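Open Day, Building 204, Stoltside — Gallery

The manipulation group at Stoltside opened Building 204 to visitors on Thursday. Trygve Tangen ran the morning session and Amancay Urrutia the afternoon one. Both followed the same program: a short talk in the entry hall, a demonstration of tabletop pick and place, then open time at the benches for questions. The entries on this page are arranged by station, following the route most visitors took.

Station 1 — Arrival and safety briefing
Visitors signed in at the hall desk and were given clear glasses. Joaquín Godoy covered the floor markings, the stop buttons and the speed limit used whenever the doors are open to the public. Arms were held to 200 millimeters per second all day, well under what they run at during the week.

Station 2 — Tabletop handling
The main demonstration used everyday household items in place of machined test parts. Bowls are a standard item in the Trallus set, the collection of objects the group uses for its grasping work. A round rim gives the planner a great many possible grasps that all look equally good, so the approach angle has to be settled by something else: clearance to the table, reach of the arm, or a feature on the side of the object.
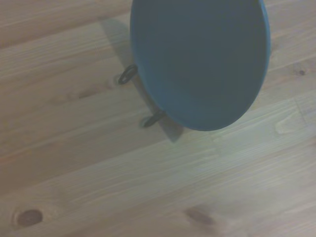 Station 2, wrist camera view. Blue bowl on light wood, with two small dark loops at its left side.

Vicente Navarrete used the wrist view to explain the main sources of error at close range. Shadow is the first. A soft gray shadow beside a matte object can pull the estimated outline outward, and the fingers then close on a point slightly off the rim. Knots in wood are the second. They are dark, compact and roughly the size of small features the detector is trained to find. Thin loops are the third, as depth readings on narrow dark parts tend to drop out and the software has to fall back on the color image.

A visitor asked why the tabletop is not simply painted a flat color. Navarrete answered that the group did this for its early trials and got very good scores, which then fell as soon as the arm was moved to a normal table.

Station 3 — Gripper bench
Wenceslao Ocampo had two sets of fingers out for handling. One is rigid with a rubber pad, the other is a Sugden compliant type that bends around the part. Ocampo prefers the rigid pair for rims and says so to anyone who asks — the compliant fingers hold well but make it harder to know where the part sits after the grasp.

Station 4 — Logging and playback
Urrutia played back recorded runs at quarter speed, with joint positions plotted next to the camera feed. Most of the questions here were about storage and labeling. Runs are kept on the Urham server and labeled by hand at the end of each week. Failed grasps are kept along with the good ones and get the same labels, plus a note on the likely cause.

Notes for visitors
Glasses that went home by mistake can be left at the hall desk in Building 204. Slides from the opening talk are available from Trygve Tangen on request. School groups should write to Amancay Urrutia before booking transport, as the benches take a maximum of four people at a time.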